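Robot on the housekeeping crew, what happens to our hours?

Ifigeneia Lazaridis
I clean furnished rentals for Tilcombe, 3 of us on the crew. Since January theres been a humanoid doing floors and beds in the practice apartment and managment says it's "support". Anyone been thru this? Do they cut hours or just move you around? Nobody will put it in writing.

Mitra Amini
Went through it at Lurnomard. Hours stayed, the work changed. Less bending — more checking and redoing. This is the kind of job it gets, picking up by the bed:

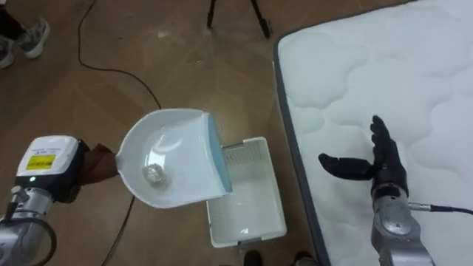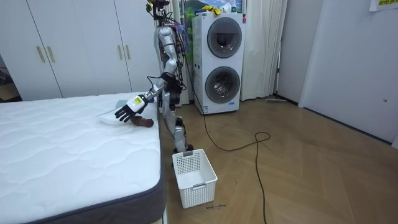 What bit us was the time sheet. We got 30 minutes a room before, then they shaved it becuase "the robot does part of it". But someone still has to stay near it, and that time wasn't on anybody's sheet. Write down every minute you spend waiting on it or fixing after. Ask for these before you agree to a new schedule:
— minutes per room, in writing
— who stops it if something goes wrong
— paid training, not on your lunch

Two of our people went to inspections, slightly better pay. One quit.

prokopenko82
depends on the boss. ours bought a floor machine, said no cuts, then just didnt replace anyone who left. get it in writing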